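Participants wanted: household and shop-floor sorting trials, Vestidgate

Jurkix is recruiting people to work alongside a test rig on simple picking and clearing tasks. The study asks which chores a machine can complete without help and where a person still has to step in. Earlier runs at Vestidgate covered 1,099 attempts, of which 409 needed a human to finish the job. We want comparable figures for people doing the same work under the same rules.

Sessions last 2 hours. Each participant attends 6 sessions between now and the end of April. No technical background is needed. You should be over 18, have normal or corrected eyesight and be able to stand at a table for half an hour at a time. Experience of shop work, cleaning or warehouse packing is useful but will not affect selection.

You will be asked to:
- empty and refill containers against a written list
- rate each item for how hard it is to grasp
- record every drop or wrong placement on the form supplied

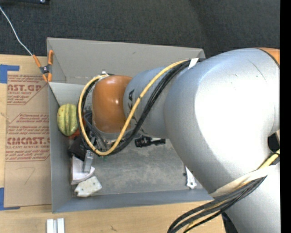

Mixed containers are the main subject of the spring sessions. Items of one shape and size are largely a solved problem; a household box seldom holds such items. Expect a ridged, squash-like object, something white and crumpled, and a sponge-like block, all lying along the same wall of a cardboard box. Items against a wall leave little room for a finger on that side, and your ratings for them will be analysed separately.

Travel costs are refunded and a fixed fee is paid per completed session. Apply in writing to Annelore Frerichs, Jurkix, Vestidgate, by 10/01/2019, stating your availability. Questions about the forms go to Yavuz Işık at the same address.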